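Last updated in March. If your question isn't answered below, ask at the desk or use the contact form.

# Stallholder FAQ: Tuhumury Indoor Market

## Booking a stall

**How much does a stall cost?**

A single site is $60 for the day. A double is charged as two singles. There's no commission on sales and no separate charge for a table if you ask for one when you book.

**How do I book?**

Through the Plenix booking page. You'll need to upload a photo of your stock and, for anything edible, your food registration. We read applications in the order they come in and reply by email. Please don't ring the hall, as the staff there look after the building only and can't see our bookings.

**What can I sell?**

Handmade goods, second-hand clothes, books, records, plants, preserves and baked goods. We don't take pyramid-style product parties, live animals, knives or vapes. If you're unsure, send us a photo and ask.

**I've been knocked back. Can I apply again?**

Yes. Most knockbacks are for balance. If we already have four candle makers, the fifth goes on the waiting list for the next market.

**Can I share a site with a friend?**

Yes, as long as both names are on the booking and everything fits within one site. Each of you needs your own insurance.

## Setting up

**What time can I get in?**

The roller door on the Zurnari Street side opens at 6.30 am. Have your car out of the loading bay by 8.15 am. Trading starts at 9 am and customers are often waiting before that.

**How will I know where my site is?**

Your site number is in your confirmation email, and there's a floor plan on the wall inside the roller door. Boundaries are marked on the floor with tape. Keep your table, racks, chair and stock inside them, including anything that hangs over the front edge. 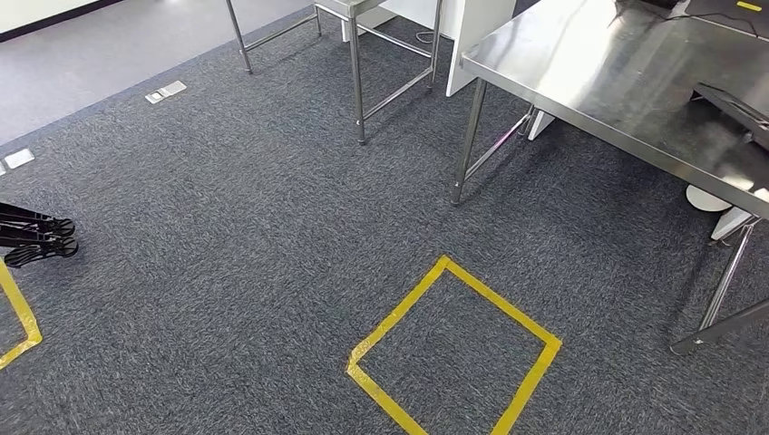
I had a clothes rack about a hand's width over my line and was asked to shift it twice. Is it really that strict? Joanna

It is, sorry. The aisles have to stay wide enough for wheelchairs and double prams, and if one rack creeps out the next stall tends to follow. If your rack won't fit lengthways, turn it side on or book a double.

**Can I pull up the tape or put down my own?**

No. Leave the tape where it is, even if it has lifted or gone wrinkly, and let us know. If you want to mark something inside your own site, use painter's tape and take it with you when you go. Duct tape leaves glue behind and we get billed for the cleaning.

**Can I bring a gazebo?**

Not inside. Banners and backdrops are fine up to 200 cm high, provided they stand on their own. Nothing can be fixed to the walls, curtains or ceiling.

**Is there power?**

At the wall sites only, and you have to ask for it when you book. Leads must be tested and tagged and must run along the wall, never across an aisle. No kettles, urns or heaters. 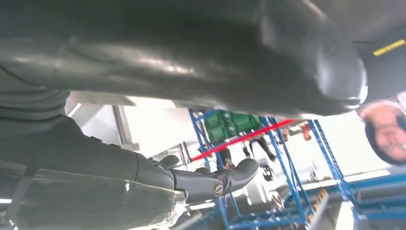

*Inside the hall.*

## On the day

**Do I have to stay until the end?**

Yes. Packing up starts at 2 pm. Leaving early puts gaps in the rows and is the most common reason people aren't invited back. If you're crook or something goes wrong at home, come and tell us and we'll help you get out.

**How many people come through?**

Some 900 on a good day, fewer in the school holidays. The first two hours are the busiest.

**Can I take card payments?**

Bring your own reader. A lot of stallholders use Jilteo, but anything that works over mobile data will do. The hall wi-fi isn't available to us. There's no ATM on site, so bring a float as well.

**What do I do with my rubbish?**

Take it home. The bins in the foyer are for customers, and flattened cardboard fills them in no time.

## Cancellations and insurance

**What if I need to cancel?**

Tell us two weeks out and you'll get a full refund. After that we refund you only if we can fill the site from the waiting list.

**Do I need insurance?**

Yes, public liability, and we need to see the certificate before the day. Put our hirer reference, 2265, in the subject line when you email it so it gets matched to the right venue.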